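I've gone a bit mad for pinboards

It started in March, when I finally took down the calendar that had been hanging over my desk for two years and found a big sad rectangle of clean paint behind it. What to put there? I had a drawer full of ticket stubs, seed packets, a postcard of a lighthouse I've never been to, and nowhere for any of it to live. So, a pinboard!

I looked at the Koivisto ones first, which are lovely and thick, but the smallest was wider than my gap. Then I found a shop called Grutberg on the far side of the canal, a tiny place that sells frames and bits of string and very little else, and came home on the bus with 3 boards under my arm. I'd gone in for one. (The other two were for the hall and the kitchen, I told myself, and I stand by that.)

The thing I love is how much the frame changes it. A dark frame makes a board look like an office. A pale, slightly pink one looks soft and warm, even before you've put anything on it, and next to wood it's just gorgeous. I've got mine going tall instead of wide, so there's room for a long trail of bits down the middle, and I keep moving the lighthouse. 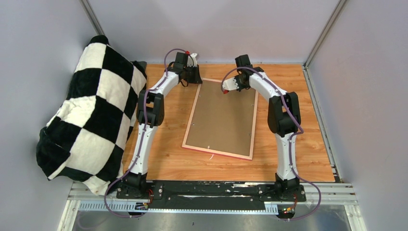 I do like to lay everything out flat on a table before a single pin goes in. It takes me ages and I enjoy every minute of it. Big things first, then the little scraps, then I take half of them away again and it looks miles better. My pins are the plain brass ones from Lelon, in a box of 109, a number I find very pleasing for no reason at all.

The kitchen board is next. I want recipes on it, and the bin days, and maybe a bit of that striped fabric left over from the cushions if I can find where I put it. The hall one is still in its wrapping behind the coats.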